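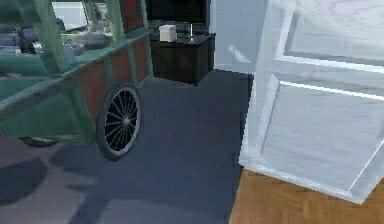

What the Delivery Robot Will Cost Us Before It Delivers Anything

November 15, 2020
By the Grellano Equipment Desk

Readers who skipped the last planning meeting missed a long talk about wheels. Grellano is still on course to put one delivery robot on the ground floor in January, and the choice is down to two machines, the Premen and the Mevance. Both carry small loads from one room to another and both come in white. The sales brochures are so alike that one of us read the same page twice and took notes on it as two products.

Before signing for either, we are running them through simulated rooms. The modeling is done in Haslinger, and the license is $576 for the season. This got a few raised eyebrows, mostly from people who remember the floor scrubber. The floor scrubber was bought on the strength of a very good lunch. It could clean anything except a room with a door on it, and it now lives in the annex under a tarp.

The test rooms aren't a copy of our building. They come with the software, and whoever furnished them had wider tastes than our purchasing rules allow. The one we've used most has a big pushcart with a green frame and a spoked wheel, standing on a dark floor that gives way to wood planks a little farther on. We don't own a cart like that. We do own a lot of things with open frames and thin parts, and a sensor that looks straight between the spokes of a wheel and concludes there's nothing there is a sensor we'd like to know about now.

The see-through panel in the same room has been just as useful. Our front lobby is mostly glass, and both vendors describe their machines as "comfortable with glass." Neither would put that in the contract when we asked. We'll ask again.

What we're asking of each machine:

1. Get past the furniture. The Premen gives everything a wide berth and takes its time doing it. The Mevance cuts closer, and we have asked for its clearance settings in writing.

2. Cross from one kind of floor to another. Our own ground floor changes surface wherever a past budget ran out, so we care about this one more than the vendors expected. A simulated floor has no lip, no loose strip and no wet mat in front of it, and we'll need a day with a real machine before we believe any of the results.

3. Go through a doorway and find the right spot on the other side. The practice run has the robot cross a dark floor, pass between tan wood jambs and stop near the small gray trash bin against the red wall. Stopping near a bin is a modest ambition for a machine at this price – but it's the same job as stopping near the mail shelf, and we get to fail at it for free.
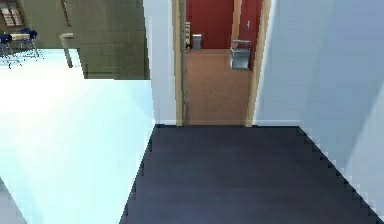
The Money Part

The Premen leases at $1,918 a month with service included. The Mevance quote is lower per month and then climbs as you turn the pages. Charging dock, extra. Mapping visit, extra. A second mapping visit, should anyone move a couch, also extra. We've asked them to send it back as one number. They sent back a longer document.

Delivery for either machine is 21 days from a signed order, so we need a decision before the holidays if January is to mean January. The lease can be broken after the first year. Before that, it's ours, like the scrubber.

Please also budget for the dull things. The dock needs its own outlet, and the only free one on the ground floor is behind the vending machine. Two doors need hold-opens, because neither robot can turn a knob. And somebody's time has to go into keeping the map current, which every department has kindly offered to let another department do.

Load limit on both machines is 70 pounds. That covers mail, toner and the coffee order. It doesn't cover people, and we mention it only on account of the questions we got.

What We Need from You

Send the desk a list of what your team moves between rooms, how often, and how heavy it is. A guess at the weight is fine. If your route crosses the lobby, say so, and tell us what time of day the sun comes through.

Names for the robot have already been submitted. The form didn't ask for any, and we've filed them under other expenses.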